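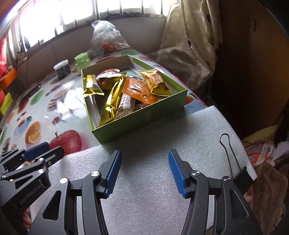 Pasdale Paddlers Forum > Trip Planning > Foley Inlet launch and tides

millrace_mick
Thinking of taking the double out from the Foley ramp in May and heading through the cut to Closano Bay, lunch on the sand spit, then back the same way. Chart has it at 14 km return. We've only done the river section before. Is the cut passable at low tide or do we need to plan around it? Also is the ramp still free to park at?

saltbush75
Plan around it. The cut dries to ankle depth on a low spring and the mud on the eastern side will take your shoes. We got there an hour too late once and dragged two loaded boats for most of it. Aim to be through two hours either side of high and you'll have water the whole way.

Parking is free for cars. Trailers pay.

Tern_Again
Two hours is conservative. I've gone through three and a half hours after high in a plastic sit-on-top plenty of times. You follow the line of old oyster posts and keep them on your left going out. It's skinny but it goes.

saltbush75
In a single with nothing in it, sure. He's asking about a double with lunch and presumably a second adult.

millrace_mick
Second adult and a dog. The dog is 24 kilos and doesn't sit still.

Tern_Again
Ok, two hours then.

c_lenihan
Clodagh Lenihan here, I put together the club's route notes for that side of the bay. A couple of things the notes say that haven't come up yet.

The posts Tern mentions are missing for the last stretch before the bay. The channel swings right there and people keep going straight and end up on the bank. Watch the colour of the water and go with the darker side.

The bay is open to the south-west. It can be flat at 8 am and have a short steep chop on it by lunch. If there's any south-west in the forecast over ten knots I'd stay in the cut and have lunch at the picnic shelter. There's a landing beside it with a firm bottom.

Dogs are allowed on the spit until the end of winter, then it closes for the nesting birds.

millrace_mick
Thanks Clodagh, that's very useful. Didn't know about the shelter. Is there water there?

c_lenihan
No tap. Bring what you need. There's a toilet but take your own paper.

drybag_dave
What boat is it? If it's one of the older Prorkisix doubles check the rear hatch seal before you cross the bay. Ours let in a couple of litres in very ordinary chop and we only noticed when the stern got lazy.

millrace_mick
It is a Prorkisix, second hand. Hatch has been fine on the river but I'll fill it at home and see if it weeps. Did you replace the seal or the whole lid?

drybag_dave
Just the seal. Cleaned out the groove with metho, glued in foam strip from the hardware store. Three seasons so far.

Tern_Again
Foam strip goes hard. Get the proper rubber.

drybag_dave
Three seasons.

heronwatch
Different opinion on the whole trip - I'd do it one way. Leave a car at the Closano jetty and go out on the ebb, then you don't care what the cut is doing in the afternoon. You also get the bit past the boatsheds, and I think that's the best part of it. The moment you come out of the mangroves and the bay opens up is the reason to go, and you don't need to see it in reverse.

saltbush75
The car shuttle is forty minutes of driving each way on a dirt road. I'd sooner paddle it.

heronwatch
They graded it over summer. It's much better than it was.

saltbush75
It's still dirt. And the jetty is a bad carry with a double, those steps are steep and slimy.

millrace_mick
We've only got the one car so it'll be out and back. Looks like high is 10.40 on the morning we want, so on the water by nine, through the cut with plenty under us, early lunch and back through before 12.30. Does that sound right?

saltbush75
Sounds right. Don't linger over lunch.

c_lenihan
Yes. Remember high in the cut runs a bit behind the Foley gauge, so that's in your favour coming home. Let us know how the hatch goes.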